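Tidy Counter, Busy Counter – a small gallery
Posted 3/26/20

Pak-hei Chuang and I have been writing the house rules for simulated tabletop work at Zerville, and I promised I'd put up some renders to go with them. We started last September with a single page and we're now at 107 lines, which is over the top, I know! Most of it boils down to 5 rules, though, and those are the ones I keep taped next to my monitor.

Rule one is about clutter. If every scene you test on has one object and a bare table, you've learned very little, so we ask for a proper mess – food, dishes, odd shapes, things leaning on other things.
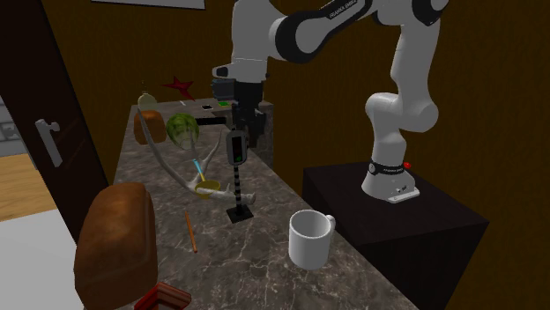 Pak-hei wanted the mess to be written down too, and he won that argument. Every layout gets a name and a saved seed before anyone runs it (ours are named after streets in Altden, don't ask), and if you change the layout you change the name. I grumbled about this for a month and now I'd hate to work without it.

Rule two: straight down first, and come in slow. We use 30 percent speed for any new layout until it's had 30 clean runs in a row. Yes, even in simulation. Bad habits on the screen turn into bad habits in the lab, and I've picked up plenty of both.

Rule three is my favorite because I wrote it. Always save a close view as well as the wide one. From across the room you just can't judge how near a finger is to a thin pole, and half our arguments over "did it touch or didn't it" came from people squinting at the wide shot. 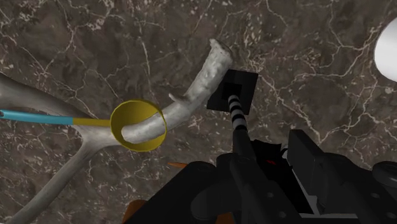 Close view from overhead: the striped rod and its black square plate, with the gripper finger in front of the rod's lower end.

Rule four, log the failures with the same care as the good runs. Rule five, someone other than you reads the log before it goes in the shared folder.

The full write-up is on the Belludo page under Practice Notes. If your group does any of this differently, send me a note – I'm still not happy with the wording on rule four.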